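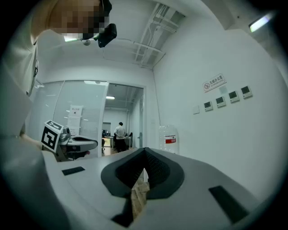

White walls, bare ducts, and the no-smoking sign next to the row of control panels.

Jasham open day, 2024-05-19

I have a weakness for looking around other people's offices. I don't want to work in them, I just want to see where they put the printers. So when Jasham put up a notice that the building would be open to visitors from ten until four, with coffee, I was on the bus before I'd finished reading it. The notice said to expect 800 people over the day. I can't tell you if they got there, but the line for the coffee suggested they had a good try at it!

For anyone who hasn't been out that way, Jasham is the long pale building past the canal bridge that used to be a textile warehouse and then was nothing much for years. Grakis took it on and did the whole inside, floor by floor, and now it's let out in chunks to small companies. You come in through a side door (the big front doors are only for show, apparently, which annoyed the man behind me a great deal) and they give you a sticker and a folded map. My sticker said 43. I kept it on all the way home and only noticed when I took my coat off.

The tour goes up first and then works its way down. I'd recommend doing it in the other direction if you can talk them into it, because the stairs are steep and everyone starts out in a clump. We were a group of 28 and we did not move like a group of 28. We moved like a very slow train with a stroller in the middle of it.

Top floor is meeting rooms. They were fine. Glass on one side, carpet, those chairs that tip back further than you want them to. One had a whiteboard with half a drawing of a boat still on it and I would have liked to know more about the boat. There's also a tiny kitchen up there with the best view in the building, out over the rail yard, and I stood in it long enough that I lost my group and had to join the next one.

Which was lucky, since the second guide was much better. She'd been around while the Grakis people were working and she knew what had been behind every wall. Did you know you can tell where the old hoist ran because the floor dips? I put my foot on the dip. So did everyone else, one after another, like we were touching a statue for luck.

The white offices on the middle floor were what I had come for. I'd seen pictures of the place before the work and it was all brown paint and little windows, so walking into those rooms was a bit of a shock to the eyes. Everything is white! White walls, white ceiling, and they haven't hidden the works up there at all, so you get metal ducts and rails going off across the ceiling on a diagonal with thin conduits in among them. I know bare ducts are everywhere now and plenty of people are sick of them. I'm not sick of them. I like being able to see where the air goes, and I like that whoever painted didn't fuss.

The light panel overhead is one of those rectangular ones, and it gives a flat, even sort of light. My sister would hate it. She'd have a lamp in every corner by lunchtime. For a place where people need to see what they're doing with their hands I think it's about right, and against all that white it makes the room feel bigger than the map says it is.

Then there's the wall with the controls, and I'm afraid I spent a long time on it. Four panels in a row, white, each with its own little dark screen. I have never in my life worked in an office where the wall controls were all kept together. Mine are at three different heights and one is behind a filing cabinet. I asked the guide if people fight over them, and she said the rule is that whoever touches a setting has to write it on a list, and that the list was 31 lines long by the end of the first week. I believe it completely.

Next to those is the no-smoking sign, red and white, the crossed-out cigarette with small Chinese writing and a line of English beneath. I'm fond of a proper printed sign. So many offices make do with a sheet of paper and tape, and the tape goes yellow, and then somebody adds a second sheet about washing up your mugs. No mug sheet in that room, though I found one later on the ground floor, with three underlinings.

People were getting on with things while we were shown around, and I thought that was good of them. I would not be at my best with strangers in stickers filing past my elbow. We were asked to keep to one side and not put cups down anywhere, and most of us managed it.

From there you go down the back stairs to the Fakhoury workshop, where they do upholstery, mostly restaurant seating. They had a bench pulled apart so you could see the layers, webbing and foam and some sort of felt, and you were allowed to try hammering in a tack. I bent mine. The boy after me, who can't have been more than eight, got his in with two hits and looked around for his applause, and he got it too. They sell bags of offcuts by the door and I came away with a green one I have no plan for whatsoever.

Last stop is Trornen, which is the café on the ground floor, and the coffee promised on the notice turned out to be one small cup per sticker. Fair enough with those numbers. I paid for a second one and a slice of walnut cake, which was dry at the edges and lovely in the middle, and sat by the window comparing my map with what I'd seen. I'd missed an entire room! Something called the sample store, on the middle floor, that my first group must have gone into while I was up there admiring trains.

A few practical bits if you're thinking of going. There's an elevator but it's small and you have to ask for it at the desk. The bathrooms by the side door had a long line and the ones on the top floor had no line at all. Photos were allowed everywhere except the Fakhoury cutting room. Parking is hopeless, take the bus, and get off at the bridge and not at the stop with the building's name on it, which leaves you on the wrong side of the canal with no way over.

They told us there'll be another open day in August, with the loading yard open as well if the paving is finished. I've put it on the calendar and I'm going straight to the sample store.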